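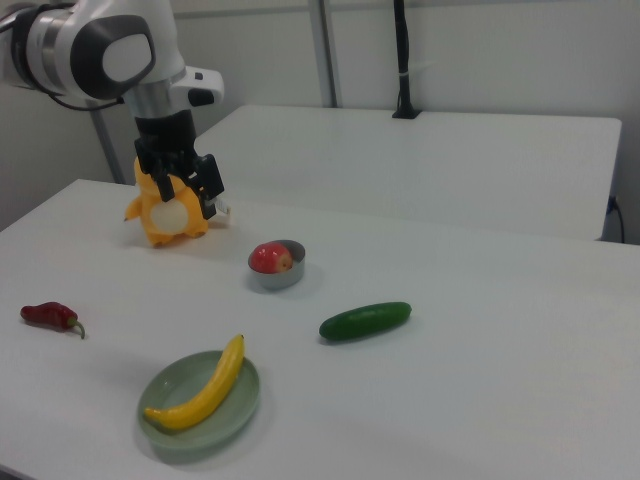 Play Food, Real Food and One Orange Dragon

I have strong opinions about toy vegetables, and I blame my kitchen table. Ours is white, big and permanently covered in somebody's pretend restaurant. On any given morning I can sit down with my coffee and find an apple in a little steel bowl, a chili pepper way over on one side, a cucumber lying at a slant, and a round orange dragon with a cream belly sitting up behind the lot like he's waiting to be served. He usually is. The dragon is a regular.

I didn't plan any of it. We moved into the Kinsella Street apartment in November with two kids, 30 boxes and no toy storage whatsoever, and the play kitchen we'd had before was too wide for the hallway. So it went to a neighbor, and the table took over. I figured we'd buy another one once we'd settled in. We never did, and I don't miss it one bit!

What I've learned is that small kids don't need the little stove with the clicking knobs (I loved those knobs more than they did). They need a bowl, a few things to put in it and a customer. Soft toys make wonderful customers. They sit where you put them, they'll order the same thing nine times and they never ask for the check.

The bowl matters more than you'd think. We started with plastic ones from a play set, and they tipped over if you so much as breathed on them. Then I pulled a small stainless steel one out of my own cupboard, the kind I use for beating a single egg, and that was the end of the plastic. It makes a lovely clang. An apple just about fills it, so there's a whole game in getting the apple in and out, and my youngest can keep that going for most of a phone call.

As for the food, we mix. Some days it's play food, some days it's whatever is in the crisper, and I've stopped being fussy about it. A cucumber is a great prop – it's a fish, it's a telephone, it's a loaf of bread, and later on it's salad. Apples survive being served to dragons quite well if you rinse them. The one thing I keep an eye on is chilies. A real one stays up on the counter with me, and the restaurant gets a pretend one, which the menu calls "the spicy" and which costs 3 dollars. The apple costs 2. I have no idea who sets the prices.

Toy shopping for all this can get silly fast. There's a shop near us called Wondska that sells play food by the piece, which is dangerous for me, and I once came home from the Prama flea market with a whole bag of pretend eggplants. We own too many eggplants. My rule now is that only a handful of things live on the table at one time and the rest stay in a shoebox in the closet. When the restaurant gets boring, I swap a couple of pieces overnight, and in the morning there's a new menu and a lot of shouting.

Cleanup takes us a minute or so. Bowl to the sink, real vegetables to the fridge, pretend ones to the shoebox. The dragon sleeps on top of the box, except when we drive out to my sister's place in Buner, and then he rides along in the back seat with the bowl.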